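4.2 Desk surfaces and the placing of books

The second part of the study turned from shelving to the desk itself. Participants in the Beddale residence halls were asked to keep their study desks in normal use through the spring term and to allow a short visit each month. At each visit the desk was recorded as found, before any conversation about it took place. A total of 70 desks remained in the study at the end of June. Two more had been withdrawn when their users changed rooms, and the records from those desks are left out of the results given in this section.

The desks supplied by the halls are of a single type and size. Differences in the working surface therefore come almost entirely from what users add to it. Covering the desk was the most common change. Many users laid a tablecloth over the full top, most often one with a printed check or grid, and left it in place for the whole term. Interviews suggest that the cloth was chosen for its look and for the feel of it under the forearm, and that protecting the desk was a secondary concern. Users who had a cloth were less likely to slide books across the surface and more likely to lift them, a habit that several of them had noticed in themselves.

Books were sorted for analysis into three states: shelved, stacked and lying. A book was recorded as lying when its cover rested flat on the desk or partly on another item and no attempt had been made to square it with its neighbors. Lying books were further coded for overlap (whether one book covered part of another) and for facing (whether the title could be read by a person seated at the desk). Under the Plindis coding guide, which we followed with small changes, a folder or loose cover caught between two books is counted as part of the group and is not given a record of its own.

Large paperback textbooks made up the greater part of the lying group. They are too tall for the shelf fitted above the desk, and their covers are soft enough that they do not stand well without support on both sides. Technical subjects were strongly represented, including programming, electronics and robotics, and a good share of these titles were in Chinese or in a mix of Chinese and English. Users tended to keep two such books out together, one in current use and one consulted from time to time, with the second partly beneath the first.
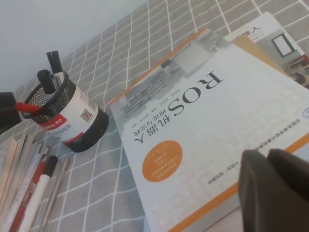 Facing proved harder to interpret than overlap. Our early working notes treated a book with its title turned away from the chair as a book that had been put aside. The interviews did not support this reading. Users often turned a book around to show a page to a roommate, or set it down from the far side of the desk when coming in, and went back to it within the hour. For this reason facing is reported in the tables but is not used in the scoring of order.

Small containers were treated separately. The pen holder was the item most often found in the same place from one visit to the next, usually toward the side of the desk and clear of the main reading area. Mesh holders were common, and some still carried the paper label from the store, complete with its printed code. Coders were told to ignore labels when judging tidiness - a label says little about how a holder is used - but to note them, as they helped to confirm that the same holder was present at a later visit.

The steady position of the pen holder has a practical value for the analysis. On a covered desk with few fixed features, it gives a point from which the movement of other items can be judged. Where the cloth has a printed grid, the lines serve the same purpose and allow small shifts to be noted without a ruler. We compared the two methods on a subset of 60 records and found that coders agreed more closely when both were available.

Overlap was scored with the Ko scale, in which a single pair of partly covered books is rated as light disorder and does not change the overall grade for the desk. We kept this rule, although some coders felt it was generous. A desk may hold one overlapping pair and still offer a clear space for writing, and users consistently described such desks as tidy. Their own judgments seemed to depend on whether a notebook could be opened without moving anything first.

The full set of item records, 2044 in all, was entered in the Dririx database together with the coder's initials and the time of day. Morning visits produced more lying books than afternoon visits, a pattern that held across both halls. Evening study followed by a quick end to the day is the likely cause, but the visits were not designed to test this and no record was kept of when each user had last worked at the desk. The effect of visit time on the order scores is taken up in Section 4.3, along with the treatment of desks shared by two users.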